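The Paper Job

Silvana Cavalcanti had the job explained to her twice, once on the phone and once on the stairs, and she believed neither version.

"You pick things up," Tane Gilchrist said. "You put them down. The grippers record what your hands did. Do it enough times and the model works out the rest."

"Works out what rest?"

"The part we can't write down."

He was carrying a backpack by one strap and talking over his shoulder. Vellby had taken the upper floor of a house in Flillmont because the rent was low and the owner did not mind tape on the floorboards. Silvana had spent eleven winters folding table linen for the Rutherford, until the hotel changed hands in February and the linen began arriving already folded, from somewhere else. She had asked where. A machine, the new manager told her, and then, when she kept looking at him, some people near the airport.

So she had a question ready for Tane.

"When it learns," she said, "where does it go?"

"Prondska. That's the client. They have a sorting hall."

"And who sorts there now?"

Tane put the backpack down and started letting out the straps. "People, I guess," he said. "I've never been."

The grippers were lighter than she had expected. Each had a trigger and a white cube on it covered in black squares, and the fingers were flat and pale like the ends of ice cream sticks. She closed the left one on air. It made a small click that she disliked at once.

The task for the morning was on a sheet taped inside the cupboard door. Pick up paper. Place at box. Return to start. A session was 100 good examples, and good was a word somebody in another building decided.

"What makes one bad?" she asked.

"Dropping it. Stopping halfway. Touching it with your real hand." He thought. "Hesitating, sort of. They don't love hesitating."

"I hesitate."

"You won't after 20 of them."

She knelt. The boards were hard through her trousers, and she asked for a cushion and was told they would order one. She had heard that sentence in three different jobs and had never yet seen the cushion.

The first example took her far too long. She went at the paper from above, as she would have with her fingers, and the pads skidded off it. She went at it from the side and pushed it along the floor. On the third try she trapped a fold, lifted, and carried it over with her elbow stuck out like a waiter's.

"That's a keep," said Tane, who was looking at a laptop on his knees.

"I missed it twice."

"Still a keep. Recoveries are gold."

"Then why is dropping it bad?"

He opened his mouth and shut it again. "There's a guideline," he said.

By the thirtieth she had a method. You had to come in low and let the lower pad slide under before you thought about closing. You had to breathe out. None of this was on the sheet. She wondered whether the breathing went into the file, and asked, and Tane said no, only position and the video and how wide the fingers were open.

"Then it won't know why I'm slow there."

"It'll just be slow there too."

"For no reason."

"It doesn't need the reason."

Silvana thought about this through the next several papers. At the Rutherford she had trained four girls on the big tablecloths, and every one of them had copied the little shake she gave at the second fold. She gave it because her left wrist had been broken when she was nine. The girls had perfectly good wrists. They shook the cloth all the same, and one of them, Tane would have been pleased to hear, taught it to her sister.

At noon they changed over. Tane took the backpack and she took the laptop, and he showed her the two keys, one for keep and one for discard. He was quicker than she was and rougher. He leaned over the boards with his forearms out and went at the floor as though it owed him money.
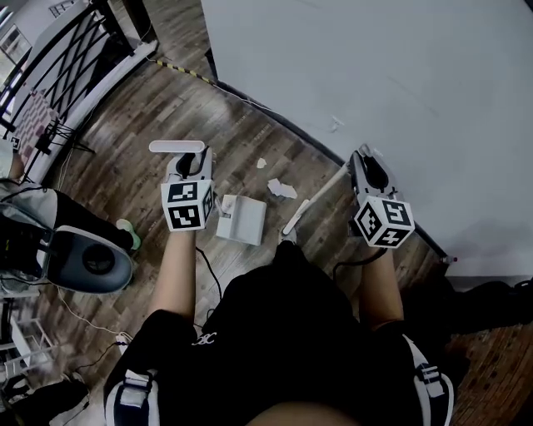 Changeover, upper floor, Flillmont. A gripper in each hand and the paper still on the boards.

She discarded his first.

"What was wrong with that?"

"You hesitated."

"I was getting my balance."

"It doesn't need the reason," said Silvana.

He laughed, but he looked at the laptop for a moment before he started again. She kept the next six. She discarded the one after, where he nudged the paper straight with the side of the gripper before he picked it up, and then she was sorry, because it was a sensible thing to do, and she brought it back. There was no key for sensible. She pressed keep and the number went up by one.

In the afternoon somebody called from the other building. Tane put the phone on the floor with the speaker on. The voice was friendly and in a hurry. The model had been trained overnight on the first 200 examples and it was doing something odd, and had anything changed in the setup?

"Odd how?" said Tane.

"It goes for the paper, misses, goes again, misses, then gets it. Every time. Even when the first grasp is fine. It sort of has it, and lets go, and tries again."

Tane looked at Silvana. Silvana looked at the wall.

"Those would be from last week," he said. "That was me, mostly."

"Well, somebody's teaching it to miss."

"You told us recoveries were gold."

There was a pause, and a sound of typing. "They are gold," said the voice. "Just maybe fewer of them?"

"How many fewer?" Silvana asked.

"Sorry, who's that?"

"The other one."

"Oh. Hi. I'd say use your judgment."

When the call was over, Tane got up and walked to the window and came back. He said the numbers always looked bad early. He said a model at his last place had spent a month unable to tell a cup from its own shadow and now it was in a real kitchen. Silvana asked whose kitchen. He said it was a demonstration kitchen.

"So nobody eats there," she said.

"Not as such."

She put the backpack on for the last stretch. Her knees had gone past hurting into a kind of hum. She did eighteen clean ones in a row, low and quick, no shake, no breath, as blank as she could make them, and when she had finished she found she could not remember doing any.

"Those are beautiful," Tane said. "Those are the best we've had."

"They're nothing," said Silvana. "I wasn't there."

"That might be what they want."

"Then they should have paid for that. It's cheaper."

He did not answer. He was writing the session note, and he read it out as he typed, in the voice people use for forms. 26 May 2023, two operators, paper to box, no incidents. He asked if she had anything to add under comments.

She considered the wrist, and the tablecloths, and the four girls, and a hall in Prondska where someone she would never meet was at this minute picking something up for a reason.

"Put that we need a cushion," she said.

He put it. She reached for the next piece of paper, and for the nineteenth she came in a little high, on purpose, and missed, and went back for it slowly with the pad flat to the boards, breathing out.

"Keep or discard?" said Tane.

"You're the one with the keys," she said, and waited to hear which one he pressed.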